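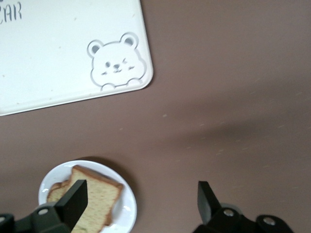
Brayan Salazar once told me that he had never learned a thing from a person who was in a hurry to answer him, and I've come to think he was right, though it took me the better part of my working life (and a fair few flat whites) to see what he was getting at.

# Chapter 2: Listening Before We Speak

Most of us arrive at a course in community interviewing believing we're already decent listeners. We've got ears, we nod in the right places, and our neighbours seem to enjoy our company! I certainly thought so when I drove out to Trarkby in March with a notebook, a tin of biscuits and a list of questions I was terribly proud of. My first interview was with Deisy Llanos, who had worked on the ferry there, and when I played the recording back that night I discovered, to my real embarrassment, that I had interrupted her on nearly every topic she raised. She would begin a story about the old landing, and off I'd go with a cheerful little story of my own.

Deisy was very gracious, and we did the whole thing again over lunch. The second recording is the one we'll be working with in this chapter, and you'll find the transcript at the back of the book. It runs to 797 lines. Please don't be put off by that, as we'll only look closely at the passage beginning at line 196, where she pauses for quite a long while and then changes her mind about something she'd said earlier.

That pause matters a great deal to us. In the first half of the chapter we'll look at silence: how long people tend to leave between turns, how that differs from one family or town to the next, and what an interviewer might do with their hands in the meantime. After that we'll move on to **minimal responses**, the small "mm"s and "yeah"s that keep a speaker company without steering them.

## Before you read on

Find a friend who'll put up with you and ask them about the first home they remember. Let them talk until they've finished, without offering anything of your own, and then write a paragraph on the moments when you most wanted to jump in. Keep it somewhere safe, because we'll come back to it when we reach the Lindau interviews.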